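Selling off my aunt's stuff, does the packaging matter?
Posted in Home & Family > Downsizing

My aunt moved to a smaller place and left me in charge of her collectibles. I have 132 things listed so far and I'm already sick of it. Do I sell one at a time, or let a dealer take the lot? One guy offered me $929 for everything and I almost cried with relief.

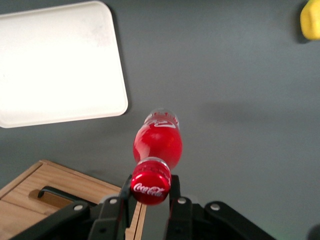
Drolberg, July

Forgot to say, a lot of it is soda stuff, red Coca-Cola glass bottle with the cap still on, that kind of thing. She kept no receipts at all. Any advice welcome!!
Kumudini Karunaratne

Lorcan Flanagan
Don't take the first offer! I did that with my dad's train sets and I'm still mad. Get two more quotes, and ask each dealer which ten pieces they'd buy on their own. If they all pick the same ones, sell those yourself and let the rest go cheap.

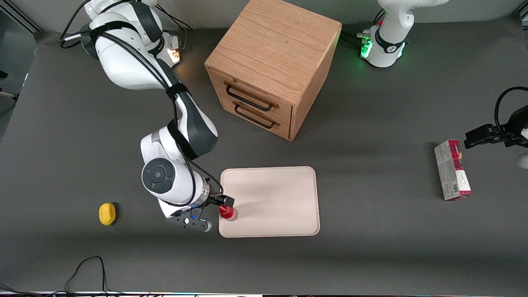
Sorting is what saved me the second time (my mother-in-law, about 2,000 buttons, don't ask). Do it in short sessions and only have one group out at a time. A plain light tray with a raised rim, like the cream one here, is great for this, and even one little red piece shows up right away on it. Bag it, label it, move on. I used to spread everything over the bed and then have nowhere to sleep.

Arif Wijesinghe
just donate it, life is short

Thilini Siddiqui
To your packaging question, yes, keep every box, even the ugly ones. Buyers ask me for them constantly. Store them upright if they're sturdy, out of the sun, and please no tape on the printed sides.

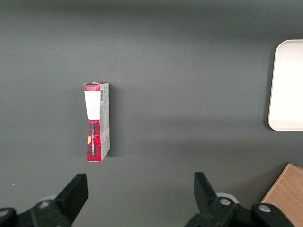
Photo: Rafsan Roy

Also check whether your aunt wants anything back before you list it. Mine changed her mind on a teapot after it sold and I had to buy it back for more!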